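To: picking-cells list
Subject: Re: Budget advice for a first bin picking cell?
Date: Monday, 9:48 pm

Hello and welcome to the list! It is lovely to see someone asking before the purchase order goes out. I have been meaning to write up our own costs since February, so please forgive the length of this - you have given me the push I needed, and I had a pot of coffee going anyway.

I'll answer your points in turn, more or less, and then wander off a bit.

> We are a small returns and sorting shop. Household goods mostly, kitchen
> and bathroom things, all shapes. My manager has agreed in principle to a
> single arm picking from one bin into another, as a trial, and wants a
> number from me. I have a quote from Grakach for an arm and a gripper
> together and it looks reasonable, but I have a feeling that I am leaving
> things out. What do people end up spending money on that isn't in the
> quote? Also, is it silly to build the trial on an ordinary table? The
> Grakach people want to sell us a welded stand and it is a big slice of
> the total.

Your feeling is a good one and you should listen to it. A quote for arm and gripper together is a quote for arm and gripper together. On our first cell I took that number, added a little for "miscellaneous," and sent it upstairs, and I spent the rest of the year going back with my hat in my hand. My boss at Plollwood was very kind, but there are only so many times you can ask a person for one more cable.

On the table: no, it isn't silly at all. We ran the whole of our first trial on wood and so did the Plillerora people, who were doing much the same thing with craft supplies. If the arm you have been quoted is a small one and you are moving light goods at an easy pace, a solid table will let you learn what you need to learn. What you do want is for nothing on it to move. Ours is still on a wooden top, clamps, tape and all: 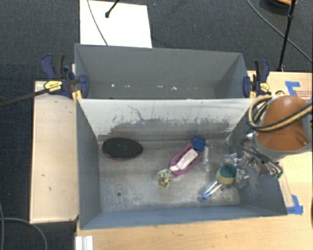 The picking side of our trial bench, with the gripper at a dish brush.

I would hold off on the welded stand until you know how high you want the bins and which side you want the arm to come in from. We changed our minds on both. If we had bought the stand first, we would have bought it twice, and I am fairly sure the second one would have come out of my own department's travel money.

Now, the clamps. Please put clamps in your budget. Bar clamps, ordinary ones from the hardware store, a pair for every two bins and one spare pair for the drawer. I know it sounds like small change and it is, but our first bins were simply sitting there, and every time the fingers brushed a wall the bin crept a little, and then the arm would be reaching for where things used to be. We lost most of a week to that before anyone thought to push on a bin with a finger. Get the kind with soft pads so they don't chew the rim.

Blue tape as well, lots of it. We mark the corners of everything that has a home on the table, so that when somebody borrows the space or bumps a bin it can go back where it was.

> Bins - we have stacks of old gray ones from the warehouse. Can we just
> use those or do we need to buy something special?

Use what you have, at least to begin with! Ours are old gray ones too and the front one is scraped to pieces along the back wall. I used to apologize to visitors for it. My only caution is that a worn bin and a fresh one don't look alike to a camera. Where the plastic has gone pale and streaky, our software would now and then decide that a streak was an object and go for it with great confidence. Whoever does your vision work should have the worn bins in front of them from the first day, since the worn ones are what the arm will be living with. If you train on beautiful new bins and then swap, you'll pay for that in hours.

I would put by enough for six more matching bins all the same. The model you have stacks of is probably not made any longer, and a lid or a rim that is a hair different will upset your clamping.

> How many different items should we plan on for the trial? The manager
> said "a representative range" which I think means whatever I like.

It does mean whatever you like, and I would use that freedom to be honest with yourselves about the awkward things. We bought a set of test goods early on, and the temptation was to choose nice chunky shapes. Blocks are easy. Anything with a loop or a frame to it is harder, because the gripper can take it by the edge or through the middle and those are two different picks. Brushes have a fat end and a thin end and a balance point that isn't where you would hope. And clear plastic is a misery. A clear handle against a gray floor can be nearly invisible, and our arm went through a long spell of picking brushes by the head only, for the simple reason that the head was the part it could find.

So, buy clear things. Buy two or three of each so you can keep going when one breaks. Our spending on test goods came to 200 dollars, which felt extravagant at the time and was the best value of the lot.

> Any rough idea of the extras in dollars? I realize everyone's setup is
> different.

Everyone's is, but I kept the receipts, so for what they're worth, these are ours, leaving out the arm, the gripper, the camera and the computer.

Test goods: 200
Spare finger set for the gripper: 871
Lighting, stands and poles: 900
Clamps, pads and tape: 48

The finger set is the one that surprised people. Fingers wear and fingers get bent, and when you have no spare you have a very expensive coat rack until the mail comes. Ask Grakach, before you sign, what a set costs and how long it takes to reach you. If they can't tell you how long, assume it's longer than you would like. I would order the spares with the arm and let them come in the same crate. It also looks much better as one line on a big order than as a separate request eight weeks later, if your manager is anything like mine.

The lighting number is softer. We tried to do without, then we bought cheap lamps, then we bought decent lamps, and that figure is only the decent ones. I would be embarrassed to work out the rest. If your space has windows, budget for something to cover them too. Our trouble always came in the late afternoon.

A few things that didn't cost us much money but did cost time, and you might put them in the plan as days even if they aren't dollars.

Cables. The arm has cables, the gripper has cables, the camera has cables, and they all want to go to different corners of the room. Ours still run over the carpet in places and I wince at it. Draw the route before you place the table, with the arm stretched as far as it will go in each direction, and leave more slack than you think. Then add a day for doing it over.

Carpet itself, while I'm on the subject. If you can get a room with a hard floor, take it. Espinoza, who did our electrical work, asked me three times whether we were sure about the room, and the third time I should have heard it.

A person. I don't know if you have somebody in mind to sit with the thing, but for a trial there needs to be one, and their hours belong in the number. We planned on a couple of hours a day to refill the bin and write down the failures. It was closer to half of someone's job for the first two months. That was good work and we learned a great deal from the notes, but it wasn't in the budget and their regular manager was (quite rightly) cross with me.

Training from the vendor. Take it, even if it seems dear. And ask if two people can come for the price of one, because they often say yes.

> Last one, sorry. Would you buy or rent for a trial like this?

I've gone back and forth on this for years and I still haven't settled it. We bought, and I'm glad, mainly because the trial ran long. Plillerora rented, and they were glad too, as their trial told them by the end of the term that they wanted a bigger arm. If your manager has a firm stop date, rent. If you suspect that the stop date is the sort that slides, work out what the rent comes to at double the length and compare that with the Grakach quote. Some vendors will put part of the rent toward the purchase, so do ask, and get it in writing.

If it would help, I can send you our spreadsheet off list. It's ugly and there is a tab in it called "do not open" that you are welcome to open. I only ask that if you find something we forgot, you send it back to me with the line filled in, as we are planning our second cell now and I would dearly like to get the number right this time.

Others here will have run heavier parts than we do, and I hope they'll chime in on the stand question in particular, since my answer is only good for brushes and such.

All the best with it, and do tell us what your manager says!

Cells and benches, Plollwood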